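Colleen Lavoie started tuning pianos because the man who was supposed to tune hers stopped answering his phone. She was teaching beginners out of her front room at the time, and two of the keys in the middle of the keyboard had gone sour enough that the children were making faces.

"I bought a lever and a set of mutes and a used book," she says. "I made it worse. Then I made it a lot worse. Then I called somebody."

The somebody was Virgilio Cabrera, who had a shop two towns over and was looking for help with moving and stringing. She worked for him three afternoons a week for four years and learned the trade that way. When he closed the shop she took over his customer list, which had 168 names on it, a good number of them out of date. She now runs her own business under the name Wirbridge. It is one van, one workbench and a phone she doesn't pick up after six.

Most of her work is uprights in family homes. She sees a few grands, mostly in churches and schools, and she likes them less than people expect.

"A grand is easier to get at, I'll give you that. But the ones I get called to have been pushed around for years. They've been under a leaking roof. Somebody has put a plant on them. An upright in a back bedroom that one person has played every day since she was a girl, that's usually in much nicer shape."

A normal tuning takes her an hour and a half. She works by ear from a single fork and checks the result with an electronic device at the end, which is the reverse of how many younger tuners go about it. She has no quarrel with them. Her former apprentice, Szymon Kalinowski, uses the device from the first string to the last and his customers are happy. Where the two of them disagree is on pitch raises. If a piano has dropped a long way, Kalinowski will bring it up and fine-tune it in one visit. Lavoie prefers to pull it up, leave it for two weeks, and come back.

"He says people don't want to pay for two visits. He's right, they don't. I charge 80 dollars for the first one and I tell them on the phone what it's for. Some of them hang up."

The question she is asked most often is where to put the piano. Her answer hasn't changed much over the years: away from the radiator, away from the window, and out of the path of any vent. An outside wall is fine if the house is well insulated. In an old farmhouse she would look for an inside wall and give up the nicer spot.

After that she looks at what the room is made of. Bare floors and bare walls make a piano sound loud and hard, and she has been asked more than once to fix an instrument that had nothing wrong with it.
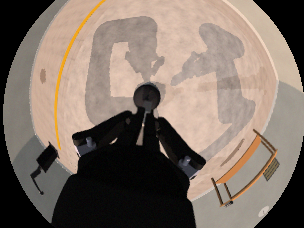 "People take up the carpet and then they call me," Lavoie says. "They say it's gotten harsh. I ask what's changed in the room and they say nothing, and then they say, well, we had the floors done. I tell them to hang a curtain or put something soft down and live with it for a month. If they still don't like it I can work on the hammers. But you can't easily put back what you take off a hammer."

Humidity is the other thing. She asks every customer to buy a cheap gauge and keep it on the lid. Forty to fifty percent is where she'd like it to stay, and she would take a steady 38 over a room that swings up and down with the heating. She does her own busiest stretch in April, when the furnaces are going off, and again once they have come back on and run for a few weeks.

Her longest-standing customer is Zuzanna Stępień, a retired choir accompanist whose upright carries a serial number ending in 878. Lavoie knows it by heart because she has written it on so many cards. She has replaced 9 strings in that piano, all in the bass, and the original hammers are still in it.

"She wants it left alone, mostly. I come in, we have tea, I tune it, she plays a hymn and tells me the tenor is a little bright. I go back and check the tenor. Sometimes she's got a point."

Lavoie isn't taking new customers at the moment. She sends callers to Kalinowski, or to Tin-yau Yeh, who does the concert work in the area and will take house calls in the summer. She would like to train one more person before she cuts back her hours — someone who can lift, and who doesn't mind driving.

"And they need to own a vacuum cleaner," she says. "Half the job is getting pencils out."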